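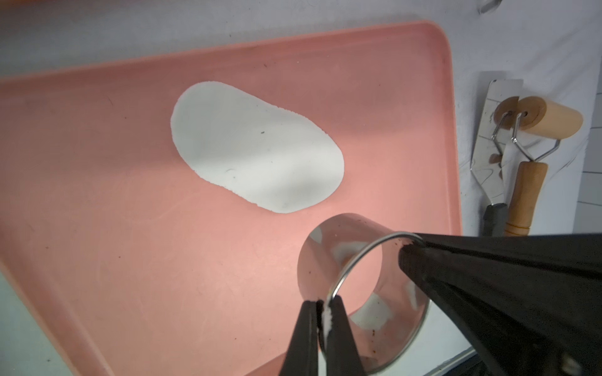

Minutes of the Craft Table Meeting
Stulden Hall, back room, 20th November

Nosipho Ngcobo took the chair and the notes both, so please forgive any gaps. Apologies were received from the Londoño family, who hope to be with us in December.

1. Ornaments for the winter fair

We had a good long talk about the ornaments, and there was a lot of cheerful disagreement! It was agreed to stay with plain round ones, cut with the steel ring cutter, and to leave the stars and bells for another year. The points always curl up, and last year we spent a whole evening sanding them. The order from Iranura stands at 236 pieces, and we would like up to 80 more for our own stall if hands allow.

2. Rolling and cutting

Everyone is asked to roll the white sheet on the pink tray and not straight on the tables, which belong to the hall and have to be handed back clean. Please cut from the outside edge in toward the middle – we lose far less that way – and press the scraps together again while they are still soft. Holes for the ribbon are to be made before drying, please, and not too near the rim.

3. Looking after the tools

It was mentioned, kindly, that the ring cutters are being put away with crumbs still on them. A few of us have noticed little brown specks inside one, which may be rust or may only be old residue, and Nosipho will give it a good scrub at home and see what comes off. From now on cutters are wiped, dried with a cloth and kept in the tin. The trays have their scratches by now, but all were in favor of keeping them another season.

4. Supplies

The Cosemach order (number 3188) has been placed and should bring 3 more boxes of white clay, along with the narrow ribbon that we ran out of so quickly. Anyone with clean baking paper to spare is warmly invited to bring it.

5. Any other business

The hall key now hangs inside the kitchen cupboard – left side, behind the mugs. Next meeting in December, date to be sent around.

Last updated by N. Ngcobo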